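Search this list Search Advanced search

[Print this message] [E-mail this message]

Subject: Re: Open day at the Storkport office, was it worth the trip?

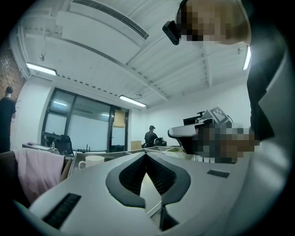
The tray station with the mug, seen from one of the two hand-held grippers.

Dear list,

I was asked to answer the message below, and I am glad to do it, but please excuse my English where it is stiff. First the question as it was sent:

> Did anyone from this list go to the Skindell open day in November?
> Our group is 15 people and we want to start with hand-held
> grippers for collecting demonstrations. Before we ask for money I
> would like to know three things. Is it hard to learn? How much
> space does it need? And did they show the real work, or only
> slides? The train to Storkport is 2 hours for us, so I do not want
> to bring everybody for slides.

I went in the afternoon and stayed until they closed. There were slides, but they were short, and they were in another room. The larger part was the real work in a normal office, with glass partition, desks and papers. I think this was a good choice by Skindell. At the Dobson demonstration last year we stood behind a rope and saw almost nothing.

> Is it hard to learn?

The first minutes are harder than they look. The person who demonstrated wore a device on the head and held the gripper with the hands, leaning over the table. Visitors could try it afterwards. I made the mistake that I looked at my fingers and not at the tips of the gripper, and so I missed the handle of the mug two times. After perhaps ten tries it was comfortable. The squeezing is light. My wrist was tired in the evening, so for long sessions I would plan pauses.

The square marker on top of the gripper should stay free. I covered it with my sleeve and was told, in a friendly way, to start again. Please tell your people to come with short sleeves.

> How much space does it need?

Less than I expected. One table, a tray with raised edges, and enough place for two persons to move their elbows. They told us that each station makes 50 recordings before lunch when all goes well. On the day before the visit they had 141 from all stations together, and they did not hide that a part of these must be thrown away. I asked how large this part is and did not get a clear answer.

Cables are a small annoyance. You should decide early on which side they go.

> did they show the real work, or only slides?

Real work, as I wrote. The tasks were simple: lift the mug, put it down in another place in the tray, fold a cloth. The cloth was more interesting to me, as every person folds it differently, and we had a long discussion if this is good or bad for the training. I did not see a robot repeat the tasks. They said this will be shown next time, together with the Etov software, which was not ready.

My advice is to send four or five from your group and not all 15. The room becomes loud, and with many people you wait long for your turn. Write to Skindell before and ask for the afternoon, the morning was full with school classes.

If somebody has the handout with the table of gripper weights, please send it to the list. I left mine in the train.

With kind regards,
a member from the teaching workshop

List archive | Contact the list owner | Copyright remains with the authors of the messages | Back to top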